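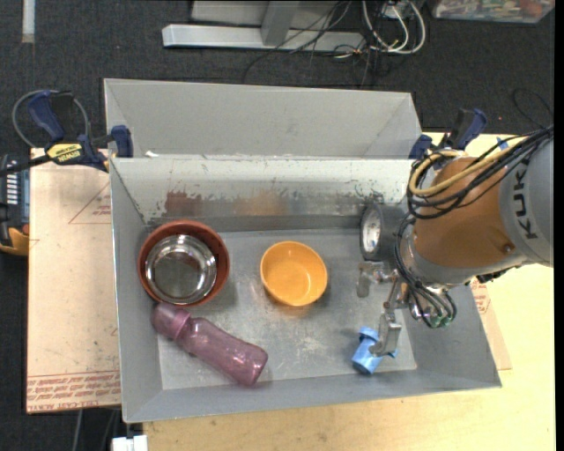
The back room in Tavdale where the jokes are tried first

At seven in the evening the chairs in the back room of the Bullier are still stacked against the wall. By half past eight there are 40 people sitting on them, and a young man from the bakery is telling these people why he will never again share a tent with his brother-in-law. He forgets the end of the story. He looks at his hand, where he has written it, and the ink has gone. The room laughs more at this than at anything he had prepared.

I have been coming to the open stage in Tavdale since last May. I moved to this country as an adult, and in my first years stand-up comedy was the last thing I could understand. I could read a contract and follow the evening news, but a joke went past me like a train that does not stop at my station. I would laugh one second after the others. A colleague suggested that I should listen to people who are still learning to be funny, as they speak slower. It was good advice, and I gave it to two other people since.

The rules of the evening are written on a card at the door. Each performer has 10 minutes, or less if they wish. A small lamp at the back goes on when one minute remains. You may read from paper. You may not film another performer. New names go on the list before eight, and the order is drawn from a hat, except that the last place is always kept for somebody who has done it many times. The reason is practical: the public should go home in a good mood and come back in two weeks.

What surprised me is how much of the work is repetition. A woman who drives a school bus has told the same story about a lost trumpet 3 times since the winter, and it was a different story each time. In the first version the trumpet was found in the second minute. In the latest one it is not found at all, and she only mentions it again when we have forgotten it. Between these two versions she took out, as she told me at the bar, almost every adjective. I write for a living and I went home a little ashamed.

Not everything works. There are evenings when four performers in a row talk about dating apps, and the air becomes heavy. There was a man with a ukulele in the autumn who I think did not enjoy it more than we did. The public in Tavdale is polite, maybe too polite, and a beginner can leave the stage believing that silence was attention. In Lau, where the same people sometimes go to perform, they tell you quickly.

This summer the best of the season will go to the Dakel, the old theater by the river, which has 1000 seats. Six performers were chosen. The bus driver is one of them and she is not calm about it. In the back room she can see every face, and she decides from the faces how long to wait before the next line. In the theater, with the lights, she will see the first two rows and then darkness. She has asked to try the stage once in the afternoon, to hear how long her own voice takes to come back.

I asked if she will keep the trumpet. She said yes, but the beginning is wrong again.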